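Cómo grabar demostraciones de recogida de ropa con dos brazos teleoperados

Por Biljana Stojanović
Jueves, 31 de octubre
14 comentarios · Compartido 7 veces

En esta guía se graba una tarea corta con dos brazos: sacar una prenda de un cesto y dejarla en otro recipiente. Se da por hecho que los brazos están calibrados y que Leno, el programa de grabación que usamos en el taller, reconoce los dos mandos y las cámaras de muñeca. Si todavía no es así, la calibración está en la entrada anterior.

Antes de empezar

Fija los recipientes a la mesa con cinta de doble cara. Un cesto de plástico vacío pesa muy poco y se desplaza en cuanto un dedo toca el borde. Marca también el contorno con lápiz, para volver a colocarlo en el mismo sitio al día siguiente.

Escribe la instrucción de la tarea en una sola frase y no la cambies a mitad de sesión. La nuestra era «coge la prenda del cesto y déjala en el otro recipiente». Lleucu Phillips grabó una mañana entera con dos redacciones distintas y luego tuvimos que unificarlas a mano.

Paso 1. Posición de reposo

Lleva los dos brazos a reposo con los mandos y guarda la postura en Leno. Todos los episodios tienen que empezar ahí. Comprueba que ningún cable queda tenso cuando la muñeca gira hasta el tope.

Paso 2. Colocar la prenda

Deja caer la prenda dentro del cesto sin ordenarla. Cambia de sitio y de forma en cada episodio: extendida, arrugada, pegada a una esquina. Las prendas oscuras y finas son las más difíciles de agarrar cuando quedan planas, así que conviene que aparezcan a menudo.

Paso 3. Entrar en el cesto

Acerca un solo brazo. El otro se queda a un lado, abierto, hasta que haga falta. Baja la pinza despacio, con la punta del dedo hacia el interior, y vigila el borde en la vista de la otra muñeca. Desde ahí se aprecia mejor la altura que desde la cámara propia.
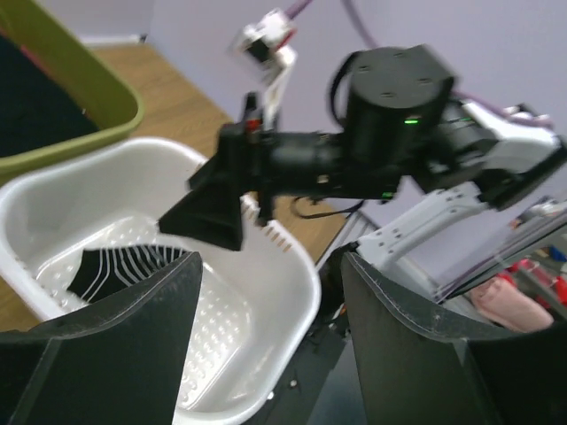 Paso 4. Agarrar y levantar

Cierra la pinza sobre un pliegue. Si la tela está plana, empújala un poco contra el fondo para formar uno. Sube en vertical hasta librar el borde y solo entonces muévete de lado. Si se te cae, vuelve a intentarlo dentro del mismo episodio; esas correcciones también sirven.

Paso 5. Soltar y cerrar el episodio

Abre la pinza sobre el segundo recipiente, espera un momento y regresa a reposo antes de parar la grabación. Descarta los episodios en los que hayas movido algo con la mano.

Cuántos episodios

Empezamos a ver resultados aceptables con más de 2000. En noviembre repetiremos la prueba con toallas.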